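Okero opens its teaching room to the rest of us

Big news from our end of the building this November! Okero, the little automation shop upstairs from Rosasier Hardware, has started letting regular people come in and teach a robot arm, and of course I signed up the minute I heard. I have never so much as flown a drone, so if I can do it (sort of), you can too.

The job they're working on right now is wiping down a work surface. They want 200 demonstrations before winter break, and every one has to be done by a human being. You get two ways to do it. The first is by hand, where you take hold of the arm and just walk it through the motion, kind of like teaching a kid to swing a bat. The second is by remote, sitting at a desk with a pair of handles and a screen, and wherever your hand goes, the arm goes. I tried both and wow, my shoulder was tired!

By hand felt easier to me, but the remote is what they really want, so I stuck with it. My first 3 tries went straight into the discard pile. After that I got the hang of it and ended up with 11 good ones, and I'm told that's pretty decent for a first evening.

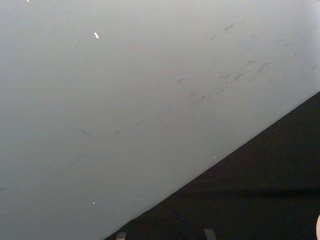
Steering from the wrist camera takes some getting used to, mostly because you have to learn to see the job the way the arm does. All you get of the gripper is two little gray tips poking up at the bottom, and past them it's pale surface on one side of a long straight edge and pure black on the other. I picked my path from the scuffs, which bunch up thickest over toward the right and mostly slant the same way the edge does, so I lined up my strokes with them and tried hard to stay off the black!

Sessions run evenings until 9 through the Orngate side door, and the Yurchenko lot is open for parking. They're free, you just need to sign up at the Rosasier counter first. I'm already down for another one.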